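Flurngate kitchen tasks: progress report, second period
Prepared for the Zultetura fund by Aoi Chiba
14 Sep 2024

Dear all,

We have had a very good few months and I'm glad to be able to put some numbers to it. When I last wrote, we had a bench, an arm and a rather long list of worries. We now have 374 recorded demonstrations that passed checking, a routine that two people can run without calling me, and a first trained model that does something sensible on the easy tasks (not yet on the hard ones, more on that below).

What we set out to do

The grant pays for a set of examples from which an arm can learn small jobs around a drinks machine: picking up a cup, putting it down in the right place, moving a glass off the drip tray, shifting a lid out of the way. A person guides the arm through the job by hand control, and we save the views from the cameras together with the arm's movements. The model then has to learn from those recordings alone. We promised you 5 tasks by the end of the grant and all of them have been started.

Where the recordings stand

Of the 374 good demonstrations, 142 are of cup handling, which makes it our biggest group by some way. Glass handling comes next. Lids are behind, partly by choice: Gaspard Hervieu wanted the grip settings fixed before we collected more, and I think he was right to hold us back. Another 40 recordings were thrown out after checking. Most of those had a dropped stretch in the camera feed, and a few were simply muddled, with the operator starting on one job and drifting into another. We keep a note of every rejected recording and the reason, and those notes have turned into the most useful page in the whole project folder.

The biggest change since the last report is in how we lay out the table. In the first period we cleared everything away except the item being handled. The recordings were tidy and the model learned quickly, then fell apart as soon as a second thing was put near the cup. So now we leave things out. Items sit close together, they get moved between recordings, and the operators begin from different heights and angles so that the approach is never quite the same twice. It makes the work slower (and Sachiko Kinoshita would like it known that it makes her wrists ache!) but the difference in the model is plain to see.

We also pay much more attention to clear items now. Glass and transparent plastic are hard for the arm, with the table showing straight through them and the ceiling lights leaving bright patches on the wood. We could have swapped in coloured cups and had an easier time of it, but real kitchens are full of clear ones and we'd rather meet the problem early.

Views from the wrist camera:

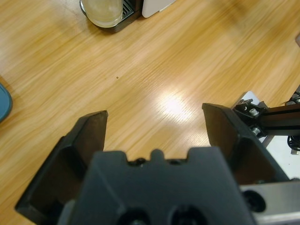
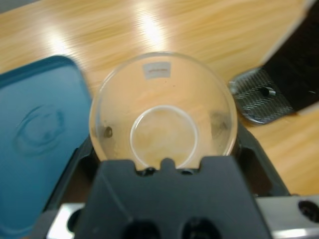
Mitsuko Nomura, reading a draft of this report, asked whether the wrist view is enough by itself for clear items, or whether the model is leaning on the fixed camera without our knowing. She would like to see the same task trained both ways before we record any more, and she pointed out that it would cost us training time only, with no new demonstrations needed. I've taken her up on it. The comparison is now first on the list for the coming period.

What the model can do so far

Trained on the cup recordings, it reaches for a lone cup reliably and closes on it at a sensible height. With a neighbour close by it is less sure of itself, and tends to hover before committing. With a clear glass it still goes wrong more often than it goes right. None of this surprised us, and the hovering is a nice problem to have, as the earlier version would have ploughed straight in.

Adi Ngau has rewritten the checking tool so that each recording can be played back beside the arm's movements at double speed. Checking used to eat a whole afternoon. It now gets done the same day, while the operator still remembers what went on, and we catch faults before they are repeated through a full session.

Difficulties

The control handset we started with, the Drundik, has a stiff trigger and the operators tend to snap the fingers shut. The model has faithfully learned to snap them shut too. We have softened the response in software and will redo the worst of the early cup recordings. We also lost several days to a worn camera cable, and there is now a spare in the drawer.

Spending

We are slightly under on equipment and slightly over on operator hours. I'd like to move the difference across, if you are happy with that, and will send the form separately.

Next period

Run the wrist-only comparison. Bring lids up to the level of the glass recordings. Begin sessions at the second bench at Tsuchiya in October, with a different table and different lighting, so we can find out how much of what the model knows is really about our own room.

You are very welcome to come and have a go at the controls. Mornings are best.

Aoi Chiba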